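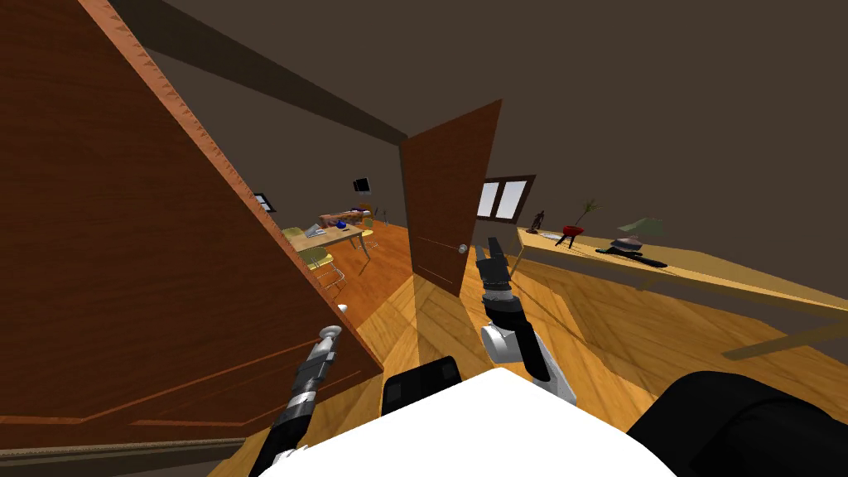 Working out fair teams for a club golf trip is the job that always seems to land on me, and after a few years of getting it wrong I've settled on a way that keeps most people happy. You need everybody's handicap, a pencil, a big sheet of paper and somewhere to spread out. A long light-wood table by a window, like the one on the right there, is the sort of thing I mean, and if it's already got a few bits and bobs on it just shove them down one end. Do it at home before you go. I tried doing it once in the bar at Larnthorpe with people leaning over my shoulder and we ended up with all the long hitters on one side.

First, get the handicaps in writing. Ask for them a good month ahead (we play in July, so I start nagging in June) and ask for the current figure, because people have a lovely habit of remembering the one they had when they were playing well! Write them in a single column, lowest at the top, highest at the bottom.

Now deal them out in a snake. The top name goes to team A, the next 2 go to team B, the next 2 to A, and so on down to the bottom. Don't just alternate A, B, A, B - team A gets the better player of every pair that way and by the end it really adds up.

Add up each side's handicaps. If the totals are within a few shots of each other, leave it alone. If they aren't, swap a pair from the middle of the list and add up again. I never touch the top two or the bottom two, as everyone notices. 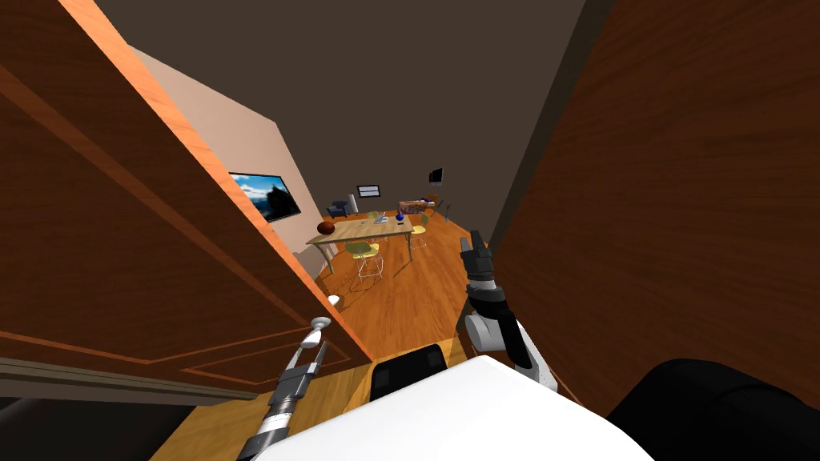
Next come the pairings, and I do a fresh set for each round. For the foursomes I put a steady player with a wild one. Gebremedhin Gashaw, who has captained our lot at Rasthorpe more often than anyone, likes to put two steady ones together and sacrifice another pair, and to be fair he has won with it. Have a look at the card before you decide who tees off on the odd holes. At Ovville three of the short holes are even numbers, so your better iron player wants to be on those.

For the singles, have both captains write their order down and hand it over at the same time, folded. Any other way and you'll be arguing until the soup arrives.

Shots next. In singles we give the full difference between the two handicaps, taken at the hardest holes by stroke index. For foursomes, add each pair's handicaps together, find the difference between the pairs and give half of it. Round a half up. Write the shots on the cards the night before, as doing sums on the first tee in the wind is no fun at all.

Last thing - keep a spare copy of the draw in your golf bag. Mine blew off the 2nd tee at Dankwa and was last seen heading out to sea.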